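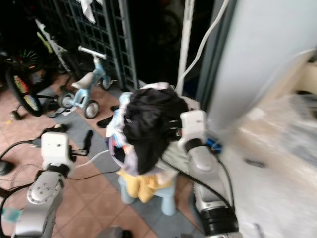 2 min read

Gonenis oral history project, progress to the end of July

We have now recorded 30 interviews, and Notburga Ruchti has transcribed all but two. The missing pair are Leopold Strebel's, who talks faster than anyone should about cheese tariffs.

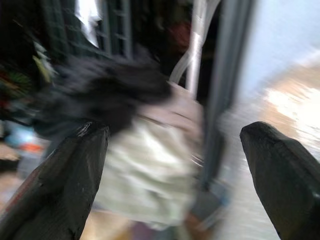

Printing is still with Sutter. Their quote for 1000 booklets came in $666 over the grant line, so we have asked for a thinner cover and fewer opinions on fonts. Elfriede Berchtold will send the revised budget before we sign.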